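# Kilterari Bench Cell: two-arm kit for the home workshop

The Kilterari is a pair of small desktop arms on a shared rail, sold as a kit you bolt together yourself. We built ours in a shared workshop, on evenings and the odd wet afternoon in February, and we've been using it nearly every day. It's a great thing to have in the corner of the room!

The standard job we load on it is drink bottle sorting. Bottles are a lovely test because they roll, squash and catch the light, and every one comes to the gripper a bit differently. You get a camera mount for the wrist in the box, so you can watch what the fingers are doing while you tune the grip.

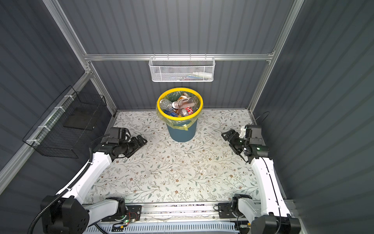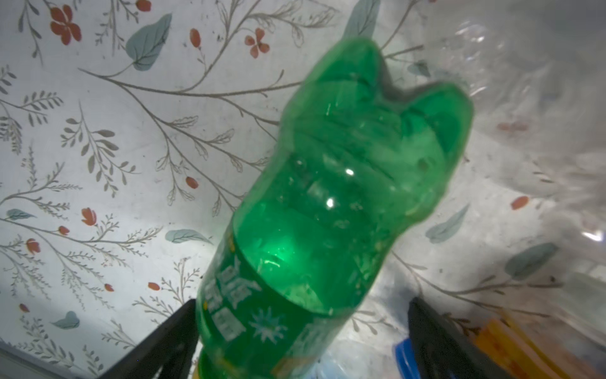
Vikell, who bought the first kit, wrote back: I'd start with the grip force turned right down and bring it up slowly, and leave more slack in the wrist cable than the manual says. Mine was too tight and the arm stalled every time it reached for the far corner.

Good advice, and the manual has been changed to match (page four, new drawing). The cable clips are looser now too.

**What's in the box**

- Two arms with parallel grippers
- Rail, shoulder mounts and all bolts
- Wrist camera mounts (cameras sold separately)
- Patilance control board and power lead
- Hex keys, cable ties, printed manual

**Specs**

| | |
|---|---|
| Rail length | 876 mm |
| Reach per arm | 319 mm |
| Grip cycles in our bench test | 2000 |
| Part number | 741 |

You'll need a solid bench, a laptop and a fair bit of patience with the shoulder bolts, as the back two are fiddly to get at. Do those before the arms go on. Walls aren't included, but any light panel you can cut to size will do, and a patterned mat is fine as long as it lies flat.

Spare finger pads and gripper motors are stocked separately. Colour choice on the pads is black or grey.

Page updated 31 October 2023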